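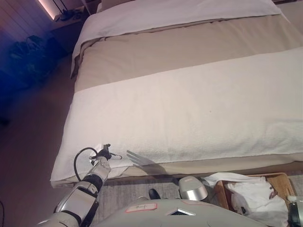 Fig. 1. Room 106, foot of the bed, white towel laid over the beige cover.

Linen and Bedding Workshop, Flestance House
Notebook entry, 13 February 2025
Entered by: Lacey Clegg

Subject: protective towel at the bed foot, third arrangement

The purpose of the present work is to settle how a large towel should be laid across the lower half of a made bed, so that guests may put down a case or sit to remove their shoes without marking the cover. Two earlier arrangements were tried in December and neither was adopted. In the first, the towel was folded in half and placed along the foot as a runner, and it slid whenever anyone sat on it. In the second, it was tucked under the mattress on three sides, which held well but took too long to strip.

The third arrangement leaves the towel open and flat, with a short overhang at the foot and no tuck. The duvet is folded and kept to the head end. The beige cover remains in view between the two.

Materials
Towel: Hudec bath sheet, white terry, 200 cm on the long side.
Cover: Plokel, beige, full width.
Duvet: house stock, white.
Wicker basket beside the foot of the bed for white linen.

Observations
The towel lies flat over the lower half and the overhang is slight, as intended. The hem curls near the left corner. The same fault was recorded in December on towels from the same delivery and is put down to the stitching of the hem. Pressing the hem before issue should be tried on the next set.

There is a faint dark speck near the middle of the towel. It is not known whether this is a mark in the weave or a stain. The towel is to be set aside and looked at in daylight before it is either returned to the shelf or sent for treatment. The coloured wall light in 106 is unsuitable for checking whites, and colleagues are asked to use the main light when inspecting linen in that room.

The left edge of the beige cover is slightly wrinkled where it comes down the side of the mattress. This does not affect the towel, but it would not pass a room check. The cover should be drawn down and smoothed before the towel goes on. Once the towel is in place the cover cannot be straightened without starting again.

The duvet shows creasing along its upper edge. The fold is acceptable for the present purpose. For guest use it should be shaken out and folded afresh.

The white cloth in the basket spills over the rim. Linen is to be kept within the basket, well clear of the carpet. A deeper basket has been requested under stores line 1653.

Timing
The working allowance for the whole bed foot is 180 seconds, from taking up the towel to the last smoothing. No timing is entered today. Times will be taken once the pressed towels are available, and by two members of staff working separately.

Outstanding
Press six Hudec towels along the hem and mark them at the label.
Ask Plandent whether the treatment used on their clinic linen is suitable for terry.
Repeat in 106 with the cover smoothed first.
Decide on the depth of the overhang and enter it on the room card.

L. Clegg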